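Home Shop Paper Crafting Cutting & Trimming Doslow Tabletop Paper Trimmer

Doslow Tabletop Paper Trimmer, Item 2883

In stock

If you make cards by the batch, you know how much of the day goes into cutting. Card bases, mats, layers, little strips for sentiments, and then more mats, since the first ones came out a hair too wide! The Doslow is the trimmer we keep reaching for in our own craft room, and we're so happy to finally have the full-size version in the shop. We carried the mini for a couple of years and the question we heard most was when the big one was coming. Well, it came!

The bed takes a full 12 x 12 sheet with no hanging corners, and there's a swing-out arm on the right side for longer pieces (wonderful for scrapbook borders and for gift wrap belly bands). The ruler marks are printed under the clear surface, so they don't rub away the way the ones on our old trimmer did. Inches run along the top and centimeters along the bottom, down to sixteenths and millimeters.

What we like about it

The track lifts with one finger and stays up until you press it down again, so you've got both hands free to line up your paper. That sounds like a small thing until you have 200 card fronts to get through before a craft fair.

The blade carriage is the same one used on the Doslow mini, so if you already own that trimmer your spare blades will fit. It cuts in both directions too, up or down, whichever feels natural.

Scoring! There's a scoring tip in the little drawer under the bed, and it swaps in where the cutting blade goes. Press lightly on regular cardstock and a bit harder on the heavy stuff. We get a nice clean fold with no cracking on everything except very dark cardstock with a white core, and for that we'd still pull out a bone folder.

The feet are wide and grippy. It doesn't wander across the table.

What's in the box

1 Doslow trimmer with swing-out arm
2 cutting blades (one installed, one in the drawer)
1 scoring tip
1 clear grid overlay
Instruction sheet

Paper it handles

Copy paper, patterned paper, vellum, and cardstock up to 100 lb cover all cut in a single pass. Glitter cardstock will cut, but turn it face down and expect to change blades sooner. Chipboard and craft foam are too thick, so please use a craft knife and a metal ruler for those. Acetate is fine if you go slowly.

A few tips

Let the blade do the work. Pushing down hard makes the track flex, and then you get a slightly curved edge on long cuts.

For thin strips, keep the larger part of the sheet under the track and let the strip fall off to the right. It holds much better that way.

Brush out the channel now and then with a dry paintbrush. Paper fuzz builds up in there, and most of the "my trimmer isn't cutting" emails we get are fixed by a quick cleaning. If that doesn't help, flip the cutting mat strip over. It has two good sides.

Goes well with

Brirberg Smooth White Cardstock, which is our everyday card base and comes in packs of 100 sheets
Milik Double-Sided Tape, narrow
Bajpai block-printed paper pad, 12 x 12 (the new colors are gorgeous, and the marigold one is going on every single thank-you card we make this winter)
Doslow replacement blades, cutting or scoring

Shipping

The trimmer ships in its own carton, separate from paper orders, so you may get two deliveries on different days. Orders placed by 9th December go out in time for the holidays within the lower 48. The next shipment of the lavender trimmer is due in March. The white and the gray are both here now.

Returns

Unused trimmers can come back within 30 days in the original box. If a blade arrives chipped, just send us a note with your order number and we'll pop a new one in the mail, no need to return the old one.

Store it flat if you can, with the track locked down and the arm folded in. It will stand on its side on a shelf as well, but take the loose blades out of the drawer first or they'll slide around.
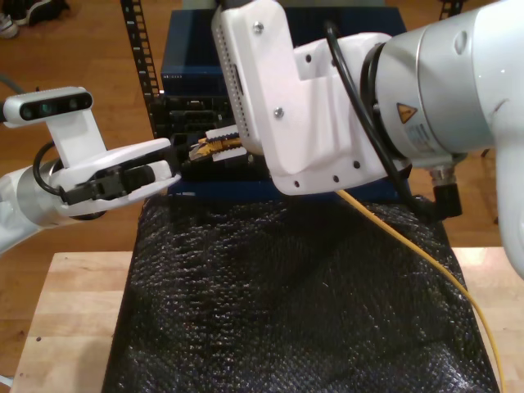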